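Course handout – Unit 4: Sending messages from a mobile app
Revised 05/09/2026

## Purpose of the unit

Students will add message delivery to the Borkley practice app, using the Ulteo message service. The app must already build and run on a test device. Unit 3 covers this.
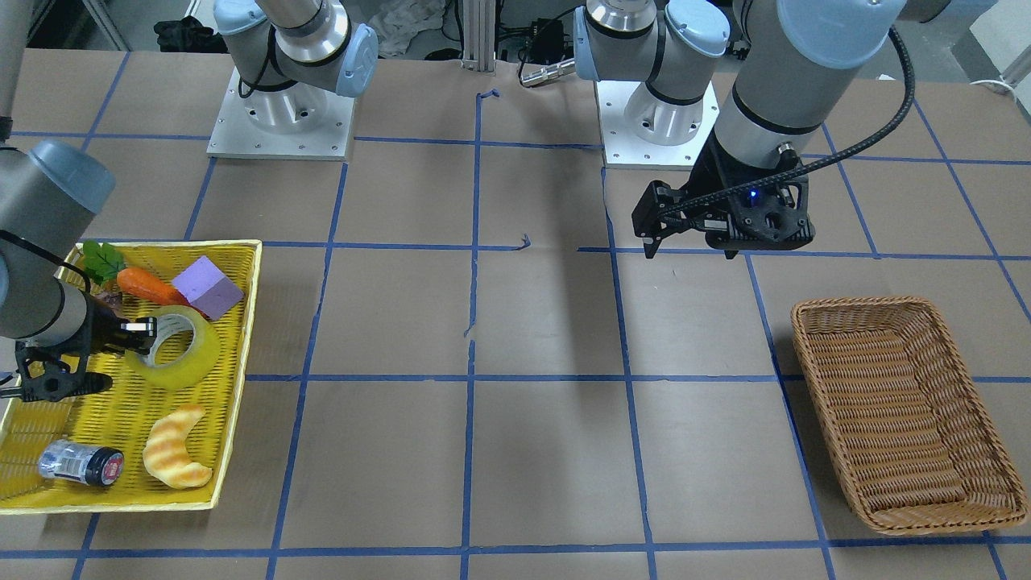
## Registering the app

1. Sign in to the Ulteo console and create a project named Kurkia.
2. Copy the sender key into the settings file of the app. Keys must not be placed in shared code.
3. Start the app once, so that the device obtains its token. 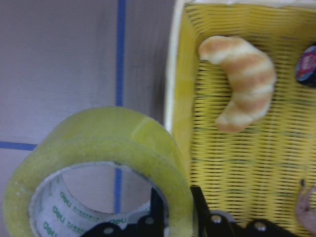

4. Check that the token appears in the console under Devices.

## Limits

A message body may hold up to 3000 characters. The title is cut at 42. A token that has not been used for 31 days is removed, and the app must then register again.
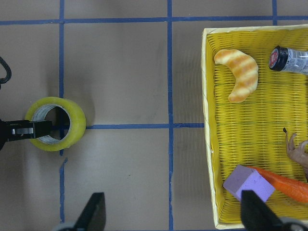

*Workspace with tape roll and yellow basket.*

## Handling failures

The service returns an error code when a message is refused. Students should record the code and wait 800 milliseconds before the second attempt – the Softić helper library does this by default.

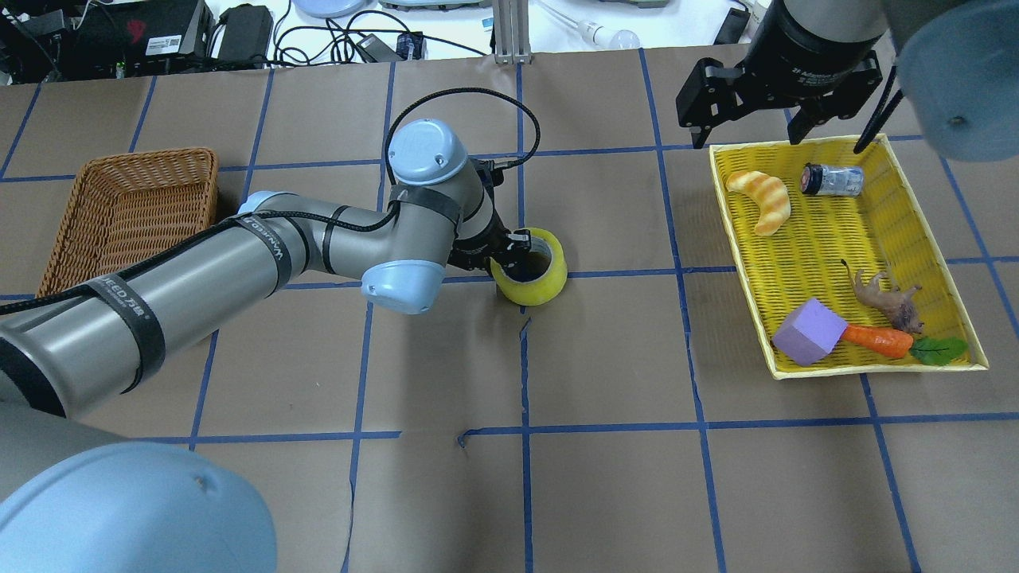 A third attempt is not permitted in the coursework. Messages refused twice are written to the local log, and the log is submitted with the finished app.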